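To: Stunora Members' List
Subject: Re: Descaling of shared coffee machines and change of bean supplier
Date: September 9, 2023

Dear members,

Further to the earlier message on this list, which is quoted at the foot of this one, we write to confirm the arrangements for the shared coffee machines at the Dendberg and Tuncer sites.

The present agreement for the supply of beans ends in December. Members were asked to state whether they wished to stay with the dark roast or move to the medium roast offered by Nillico. We received 109 replies. The medium roast was preferred by a clear margin and will be introduced when the present stock has been used. A decaffeinated bean will be kept at both sites, in the smaller of the two grinders. Members are asked not to put flavoured or oily beans into either grinder, as the burrs are difficult to clean and the taste stays for several days.

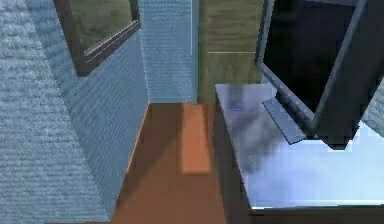

Could the list be told whether the medium roast will also be available ready ground? Several of us at Tuncer use a cafetiere and have no grinder at our end of the building. The coarse setting on the shared grinder gives a rather dusty cup, and changing it upsets the setting for everyone who wants espresso.

The point is a fair one. Nillico can supply the medium roast ground for cafetiere in sealed bags, and an order has been placed for Tuncer only. Opened bags should be folded down, clipped and kept in the cupboard, not in the refrigerator. Members at Dendberg who would like the same should reply to the list before the next order is made up.

The following also applies from the date of this message.

Descaling will take place every 21 days. Each machine will be out of use for the morning, and a card will be placed on it. Please do not remove the card or draw water from the machine while it is there, even if the display shows that it is ready.

The steam wand must be wiped and purged after each use. Milk which has been left to dry in the tip is the most common cause of the faults reported to us. A damp cloth is provided for this purpose and should not be used on the worktop.

Water filters will be changed by the supplier. Members need take no action if the filter light comes on, other than to report it.

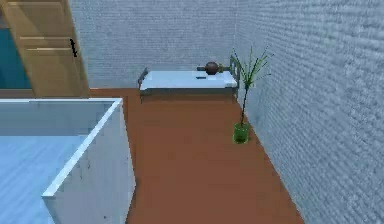 Stunora Refreshments Team

Contributions remain unchanged. The fund stood at 2954 pounds when the last accounts were drawn up, and this is enough to meet the cost of new seals for the Dendberg machine without any increase. Members who pay by the month should continue to do so in the usual way. Those who take only tea may ask to be moved to the lower rate.

Requests for a second machine at Tuncer have been noted and will be considered when the supply agreement is renewed.

Replies should be sent to the list. Questions about individual payments should be sent to the team directly.

Yours faithfully,
Refreshments Team
Stunora

The earlier message to this list read:

> Dear members,
>
> The agreement under which beans are supplied to the shared
> machines is due for renewal. Before it is renewed we should
> be glad to know whether members wish to keep the dark roast
> or change to a medium roast. Samples of both have been left
> beside the machines, with 5 bags of each at either site.
>
> Please try both as you would normally take your coffee, with
> milk or without, and reply with one word, "dark" or "medium".
> Remarks on the cups, the biscuits or the dishwasher should
> be sent separately.
>
> Refreshments Team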